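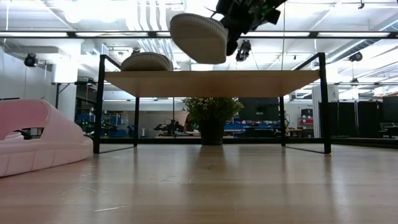

Small shelf with a slipper on top and the plant underneath

Storing slides and slippers on a small shelf — pairs keep getting split up
Braltevholm Community Help > Home & Workspace > Storage
Posted by Thérèse Li, Feb 6, 2023

We keep indoor footwear at our workspace in Keltstead. The floor is concrete and it gets cold in January, so people change out of their street shoes. I bought a small shelf for this from Zikulell. It has a wood top and thin black metal legs, with metal rails along the upper edges. For now it sits on a wooden table.

The trouble is width. Slides take up more room than I planned for, and when I set two pairs on top the outer ones want to hang over the side. So people put one shoe up and leave the other wherever there is room, and by the end of the week I am matching them up again. I would like each pair to stay together without buying a full shoe cabinet.

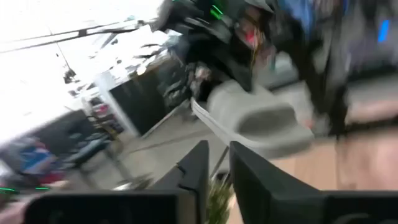
Dirt is the other thing I need to sort out. The soles have ridges and they hold grit, and I don't want that on bare wood. I already own a light gray plastic tray, the shallow kind with a rounded rim, and it has been sitting at the edge of a wooden tabletop while I decide what to do with it. It would catch the grit if I put shoes in it. I have not measured whether it fits under the shelf, and I would have to move the plant first.

Things I would like to know. Should the pairs go toe in or toe out? Is it a bad idea to keep a plant next to shoes? And what is safe for cleaning a wood top that gets foam soles dragged over it? I don't know what finish is on it. The instruction sheet only covers putting the legs on. 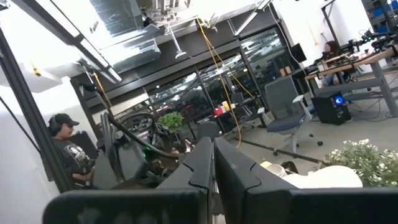

I should add that I can't hang anything. One of the walls is glass and I have been told not to drill into the others, so over-the-door pockets and wall racks are out. Whatever I do has to stand on its own and be easy to pick up when we mop.

Thanks in advance.

Tahira Malik
Marked as helpful

I had nearly the same setup in a hallway for a few years. What worked was giving each pair one fixed place and not trying to fit everyone on the shelf.

Put one pair on the shelf and stop there. If the top is too narrow for two shoes side by side, set them lengthwise, one in front of the other, or nest them sole to sole on their sides. Slides nest fine. Closed slippers don't, because the toe gets crushed.

Any other pairs go beside the shelf, lined up with the toes pointing to the back. Toe in is better for slides. You can see the opening and take both at once, and the front edges make a straight line, so a missing one shows up right away. Mark the spots with a strip of masking tape if people ignore it. You can take the tape off after a couple of weeks.

Use the tray, but for the shoes that get the dirtiest. Line it with a piece of rubber mesh so the soles sit above the grit, then tip it out when you mop. Soak the mesh for 30 minutes in warm water and dish soap when it starts to look gray.

For the wood, wipe with a barely damp cloth and dry it right after. Try any cleaner on the underside first. Dark scuffs from foam soles usually come off with a white pencil eraser. I would skip oil until you know what the finish is — oil over a sealed top just stays sticky.

The plant is fine near shoes. I would keep it behind the shelf, mostly so you don't have to reach under to water it. Put a saucer under the pot if it drains.

usmani2000

just get a basket. 3 pairs in a basket, done. we tried the neat row thing at my job and it lasted 2 days

Reply from Thérèse Li

A basket is what we had before the shelf and everyone dug through it, so I would like to avoid that. I moved the plant to the back and started trying out the toe-in arrangement. The pink pair goes on the table, and the gray pair is the one I have assigned to the shelf. 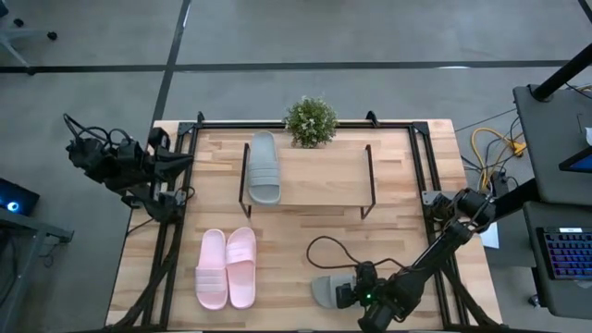 Pink slides together at the front left, one gray slide on the shelf, plant behind it

The top does take a slide lengthwise. I still have to check whether both will stay up there if I put them on their sides. Tahira, does the mesh need to be cut smaller than the tray, or do you run it up to the rim?

Tahira Malik

Cut it a little smaller. If it goes up the rim it curls and the shoes slide to the middle. Kitchen scissors will do it.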